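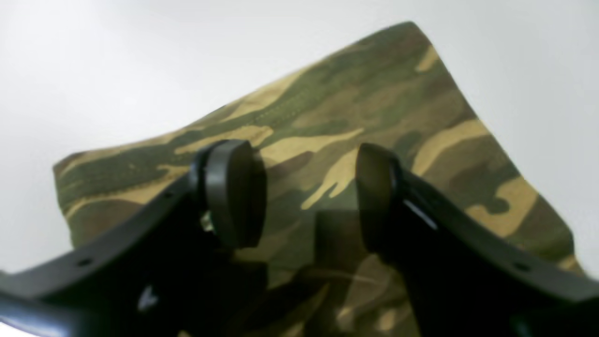
Chapter 2
Gathering Examples by Teleoperation

Paweena Klinhom and Arvo Nieminen

A policy learned from demonstration can only be as broad as the examples behind it. This chapter treats the collection stage: how a task is specified, how an operator's motions become training data, and which recordings are kept. The running case is the Plirkdale garment set, in which a two-arm station handles a shirt laid on a white tabletop. Readers should know the notation for states and actions from Chapter 1.

Cloth is a demanding subject. A rigid part can be described by a position and an orientation, while a shirt has no short description of its shape. Hems fold under, sleeves shift, and a printed pattern can hide the seams that a vision model would otherwise use. In a camouflage print, the boundary between two colors may look much like the boundary between two layers.

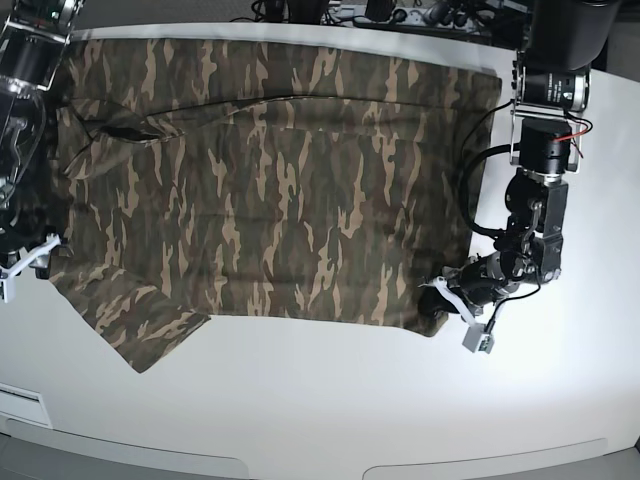

Reading time: 9 min

An episode is one continuous recording from a defined start state to a defined end state. Each episode stores the camera images, the joint positions of both arms, and the commanded gripper openings, all on a common clock. "Left" and "right" refer to the robot's own arms. In a view facing the robot, the left arm therefore appears on the right side of the image, and labels must follow the robot's convention throughout.

The Plirkdale set was planned at 820 episodes, of which 612 passed review. Most rejections came from dropped camera data or from a start state outside the written limits. A failed grasp was not grounds for rejection if the operator recovered - such episodes show the policy how to return from an error.
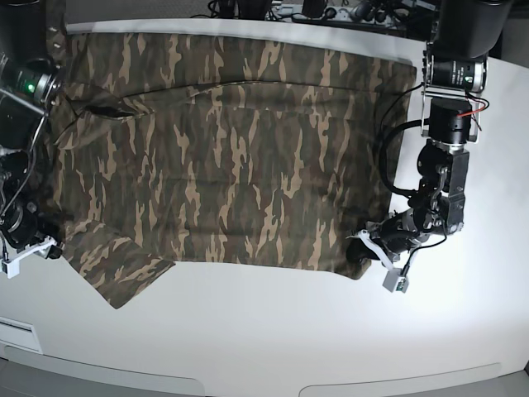 2.1 Specifying the Start State

The start state should be written down before any recording begins. For a shirt, the specification gives the direction of the collar, the allowed range of rotation, and the amount of wrinkling permitted. It also states where each gripper may rest and whether contact with the cloth is allowed.

Variation is then added on purpose, within these limits. Section 2.2 describes a schedule for doing so, and Section 2.3 covers synchronization of the wrist and overhead views.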